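4.2 Handling rules for soft packaging

The second part of the protocol covers items whose shape changes when they are held. Bags of crisps and puffed snacks were the main group here, as they are common in homes and cheap to replace. They are also easy to spoil. A bag that has been squeezed hard in one session will sit differently in the next, and recordings made with it are no longer comparable with earlier ones.

The first version of the rules, written at Vondport, said only that packaging should be "handled gently". Operators read this in different ways. In the April review, 89 recordings were set aside for faults in handling, most of them with bags as the object. The rules were then rewritten by Ye-ji So so that each one could be checked by a person watching the recording.

The revised rules for sealed bags are as follows. The jaws close on the bag and stop once it can be lifted; they are not closed to the limit. The printed front is kept in view of the camera where the task allows it. When two grippers are in use, each works on its own item unless the task sheet asks for a handover. A bag that has split is taken out of the set at once and the recording is marked, even if the task was finished. 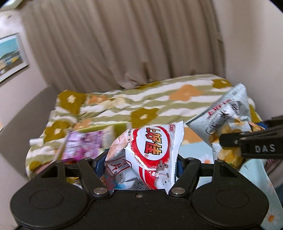
Figure 13. Snack bags handled with two hand-held grippers over a patterned duvet. The white bag is held in the jaws of the nearer gripper.

Beds and sofas are treated as a separate class of surface in the protocol. A table gives a firm base, and a bag laid on it stays more or less where it was put. Bedding gives way under the jaws, and its folds can hide the lower edge of a packet. For this reason the rules ask operators to approach a bag on bedding from the side or at a slant, and to avoid pushing down on it to gain a hold. Patterned covers are allowed. Plain covers were required at first, but this was dropped after the Ondholm trials, where it had led to the same white sheet being used in nearly every home.

Speed is the rule most often broken. Operators who are used to the tool tend to swing it between items, and the packets then blur in the recording. We did not set a fixed limit. The protocol asks for a pause of 2 seconds after each grasp and again after each release, which gives the annotator a clear view at the points that matter most.

Checks were carried out in the Oda review tool by two people working apart. Where they disagreed, the recording went to a third reviewer, whose decision was final. A set of 700 recordings made under the revised rules was checked in this way.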